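Serving Robot Project — Gallery

By Mayu Fujimoto
29/09/2023
3 min read

Quick post, more later when the report is done. This is the after-school robotics group's fall project, the one we call Valano. The job: teach an arm to clear a table and set it again. Tray first, plate second. Sounds easy. Took us most of January just to agree on the tray, and then we shelved it till the new school year.

Before the arm does anything on its own, we do it by hand. You hold the gripper, you move like you want the arm to move, the gripper camera records it. One go = one demo. Target was 500 demos before we trained anything. We're at 992 now becuase people kept wanting another turn. Fine by me.

Two pictures for now, both from the gripper's own view. Everyone asks what the robot "sees" so — have a look.

1. Tray and plate

Big orange-brown tray up front, oval plate farther back on the white table. Fingers open, one on each side. The tray is the hard one for the little team. Wide, rounded corners, and a low lip, so you have to come in level or one finger lands before the other. The plate gets its own set of demos, different approach, steeper.

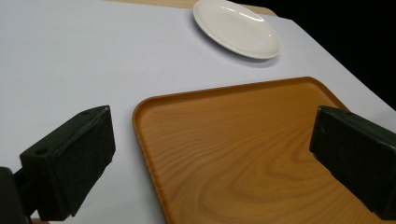
2. Closer, on the corner

Same tray at a diagonal. We ask for plenty of angles on purpose. If every demo has the tray square to the edge, the model learns square and nothing else. Found that out with our first version (Loltura, RIP), which did great until somebody bumped the table.

Also a note for whoever has the gripper next — the covering on the right finger is peeling along the top edge. Still usable. Spare strips are in the drawer marked Kazmi, please don't use the glue from the art room again.

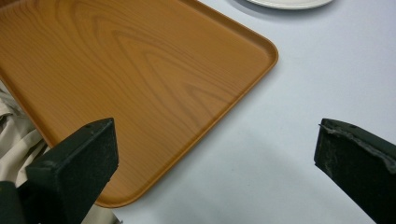

Open fingers at the tray corner, worn strip on the right one.

Where we are

First training run used 40 demos just to check the pipeline. It ran, the results were bad, we expected that. The next run uses everything with a good label. The whole folder is 1,933 clips if you count retakes and the ones where someone forgot to hit stop, so sorting is the real work right now. If you have a free period, come sort. Snacks provided.

Labels, one more time, lower case, no spaces: tray, plate, both. Not "Tray2 final". You know who you are.

Demo night is at Groltitow, same hall as last year. Sign-up sheet is on the lab door, need people for setup, for talking to parents and for running the laptop. Younger kids can try the hand-held gripper, the arm stays behind the tape.

More pictures once the arm has its own turn. If you took any on your phone send them to me, full size please, not screenshots of screenshots. Thats it, got to run, the lab closes in ten minutes.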